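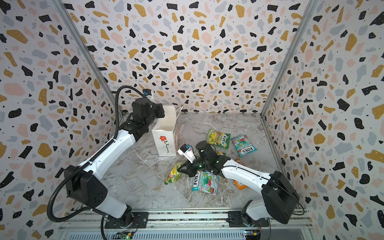
The two arms at work on the gift bag task, with bags of Fox's candy on the floor of the enclosure.

15/10/2026

The robotics club at Vananis Technical College meets in Room 2412, at the far end of the engineering corridor. It has a bench, a whiteboard and the enclosure where two robot arms spend most of the semester trying to put candy in a gift bag.

The project is called Plillance. It is in its second year and is run by students, with one faculty adviser who signs the purchase forms. The student who leads it is in her third year of a mechanical engineering degree and has been on the project since it began. She spoke to the college newsletter after a long recording session, and she kept half an eye on the arms while she talked.

She said the job sounds easier than it is.

"People hear 'put candy in a bag' and they think that's the beginner exercise," she said. "Then they try it. The candy bags are soft, so they fold when you grab them. The paper bag is soft too, and it's light. If you bump it, it moves, and then everything you were planning to do is in the wrong place."

The club settled on the task last February, after a few months of stacking blocks. Blocks went well, she said, and that was part of the trouble. Members were getting bored, and new people who came to watch did not come back. One of the members had bought candy for a meeting and somebody asked if the arms could pack it.

"We tried it that same night. It was terrible. It took one person on each arm and a lot of yelling. But people stayed late, so we kept it."

The arms are driven by hand during practice and recording. An operator moves a pair of smaller controller arms at the bench, and the arms in the enclosure copy the movement. The cameras near the grippers record along with the joint positions, and the recordings are used to train a program that is meant to do the job without an operator. The club has 1136 recorded attempts so far. She said a good share of those will never be used.

"Some are just bad. Someone sneezes, or they grab two bags at once and decide to keep going. We had a rule at first that you save everything. Now the rule is that you say 'toss it' out loud before you let go of the controllers, and the person at the laptop deletes it. If you don't say it, it stays."

Asked how the work is split between the two arms, she said the usual plan is for one arm to deal with the paper bag and the other to deal with the candy. Some operators hold the top edge of the bag through the whole run. Others let go as soon as it is standing the way they want it.

"That's an argument we still have," she said. "Holding the edge is safer but you've basically given up one arm. If you let go, you can use both to pick up, and it's faster when it goes right. I'm a holder. Our software lead is not."

The handle was a problem nobody had planned for. The string can catch on a gripper on the way out, and an operator who does not notice will lift the whole bag. The club tried cutting the handles off and then changed its mind, since the entry rules for the regional competition ask for items to be used as sold.

That competition is the Akolgo Student Manipulation Challenge, and the club will enter it for the first time this year. Teams choose a household or retail task, write it up, and run it in front of judges. Points are given for finishing, for time, and for how much of the run is done without a person touching anything. The last part is where Plillance is weakest.

In the most recent set of tests with no one at the controls, the program got at least one candy bag into the paper bag in 63 percent of runs. She was careful to say what that number leaves out.

"At least one. That's all it means. Getting every one of them in is a different number and I'm not giving it to you yet."

What goes wrong most often, she said, is the second pickup. The first one tends to disturb the pile, and the candy bags that are left can end up on top of each other or bunched against the base of an arm. A bag lying close to one of the arms is hard for that arm to reach, so the other has to come across for it. The program does not always make that choice.

"A person sees it right away. You just use the other hand. We have to show it that, over and over, and we hadn't been recording enough of those. We were all setting the candy out nicely in the middle. Now we drop it and leave it where it lands."

The enclosure gets the most comments from visitors. The floor has a gray and white marble pattern, and the walls have a terrazzo one, white with flecks of black, mustard yellow, pink and gray. Last year the inside was plain. The change came from the software side, where members wanted to see how well the program coped with a busier background.

"It dropped a lot when we first put the pattern in," she said. "We recorded new runs and it came back up. The plan is to swap the walls again before Akolgo, because we don't know what the tables will look like there. I hope we go a bit calmer. After three hours in front of those walls I see spots."

Money has been tight but not terrible. The club got 3000 dollars from the student activities fund this year. Most of it went on replacement motors and on cables, and the rest on a license for Dretik, the program the club uses to line up camera footage with arm movement. Candy is paid for by the members themselves. They reuse the same bags until the seams start to go, and by then she said no one wants to eat what is in them.

"They've been squeezed hundreds of times. A first-year opened one and it was mostly dust. He ate it anyway."

Cables take up more time than she would like. The ones that run along the arms have to be loose enough to let every joint turn and tight enough to stay out of the way. Before each session a member moves both arms slowly through their full reach and watches for snags. The club skipped that step once last spring and pulled a connector off a board. The repair took two weeks, most of it waiting for the part.

The club has no tryouts. New members spend their first sessions resetting the enclosure between runs, standing the paper bag back up and dropping the candy. After that they get time on the controllers, one arm first. She said it usually takes three or four evenings before someone can run both arms alone, and that musicians and people who crochet seem to get there sooner.

"I don't have data on that. It's just what I've noticed. The people who play a lot of video games expect to be good and they're fine, they're average."

She would like to see more members from outside engineering. Two joined this fall, one from nursing and one from graphic design, and the design student has taken over the write-up for the competition. The old version ran to eleven pages and had no headings.

As for what comes after Akolgo, the group has talked about asking the arms to close the bag, or to put tissue paper in before the candy. She is against the tissue paper.

"I know what that's going to be like," she said. "It'll stick to everything. We'll be there until midnight."

Plillance meets in the evening twice a week during the semester. Students who want to visit can sign up on the sheet outside Room 2412. Closed shoes are required and long hair should be tied back.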